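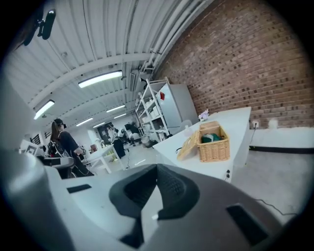

Wicker baskets for the shared room: am I the only one not sold?

Posted by corrugated_iron, November 17, 2018

We've got the one with the hinged lid on the long table by the brick wall, green cloth folded up inside, flowers behind it. Looks lovely. Now there's talk of getting more of them to replace the plastic tubs we use for picnic gear, and I'd like someone to tell me what wicker does that a tub doesn't.

The ones being pushed are from Drulby, $40 each. For that I can get a stack of tubs with clips, hose them out when somebody leaves half a mango in the bottom, and be done. Has anyone here used a Drulby basket for more than one summer?

bluegum_bec
Had one since last October. Hinge is fine. It's the loops that hold the lid strap that go, and once they go you're tying it shut with string. I wouldn't call it rubbish but I wouldn't buy a second.

Skululent
Reckon you're being harsh. A tub is a tub, everyone chucks everything in it and you spend ten minutes digging for the bottle opener. A basket with a divider makes people put things back where they live. Cloth on one side, cups and small stuff on the other. And it's nicer to carry down to the water than a storage crate.

corrugated_iron
People who don't put things back in a tub won't put them back in a basket either. I have met these people.

My other gripe is storage. Tubs stack. A basket with a domed lid and a handle doesn't, so it takes a whole shelf to itself, and the tall white metal unit in the middle of the room already has boxes and bottles on it. Where do the extra baskets go? On the tables, I suppose, and then we've lost the tables.
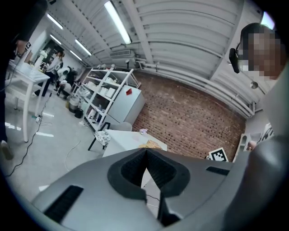 magpie_season
You don't need to stack them, you need fewer of them. How many picnics is this group having? One basket packed properly and one tub for the ugly gear (sunscreen, rubbish bags, the esky bricks). I've never understood the urge to buy a set of anything.

Also, concrete floors. Don't leave wicker sitting on one over winter. Ours came up spotty underneath and smelt like a wet dog for months.

bluegum_bec
Second that about the floor. Top shelf or nowhere.

Skululent
Ours lived on a concrete floor for years with no mould at all. Depends on the airflow. Everyone blames the basket when it's the shed that's the problem.

magpie_season
Maybe so, but I don't get to choose the shed.

corrugated_iron
Went looking for something better than our opinions. There was a piece on hampers in the Ilumari newsletter that gets quoted whenever this comes up, and I don't think much of it, but I've typed out the bit people mean so we're all arguing about the same thing. 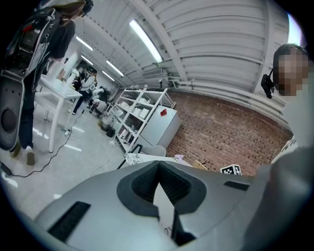 Ilumari Newsletter, Issue 492, p. 2

Pack from the cloth outwards. The cloth goes in last so that it comes out first, and everything breakable is wrapped in tea towels along the divider. Never fill a wicker basket past the rim and press the lid down, as the weave will take the shape you force on it. Brush out crumbs with a dry brush. Soap is for the cups.

corrugated_iron
End of quote. Notice it doesn't say a word about how long the thing lasts. "The weave will take the shape you force on it" is a fancy way of saying it goes wonky.

Skululent
Or it's telling you not to overfill it, mate.

tin_roof_tim
Bought one from Aydoğan instead of Drulby. Heavier, tighter weave, lined. The lining comes out for washing, in theory. In practice you need small hands and a free afternoon. Still going though, and the lid strap is proper leather.

bluegum_bec
Which Aydoğan? There's a small and a large.

tin_roof_tim
The small one. Catalogue number 685 if they haven't changed it. The large is too heavy once there's a thermos in it.

corrugated_iron
Right, so I gave in and had a proper go with ours. Green cloth at the front edge, something pink in the right-hand section, and a pink cup still out on the table that I'm not convinced has a home.

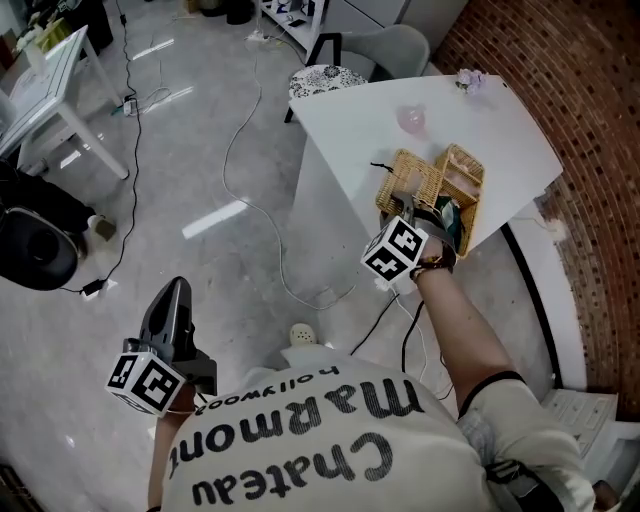

I'll grant that the divider is handy. It does stop the small things sliding under the cloth, which is the one complaint I had about the tub. But there's no way it holds plates for a group plus food, so the food goes in a cooler bag anyway, and now you're carrying two things where you used to carry one.

So my vote is keep the one we've got, buy none, and spend the $40 on a decent cooler bag. Happy to be outvoted by anyone who'll also volunteer to brush out the crumbs.

magpie_season
Agree on buying none. Disagree on the cooler bag, the zips are always shocking.

Skululent
I'll do the crumbs. Put me down for one more basket, the Aydoğan if it's that or nothing.

bluegum_bec
Tim, does the small one fit a full-size wine bottle lying flat?

tin_roof_tim
On the diagonal, yes. Lid shuts.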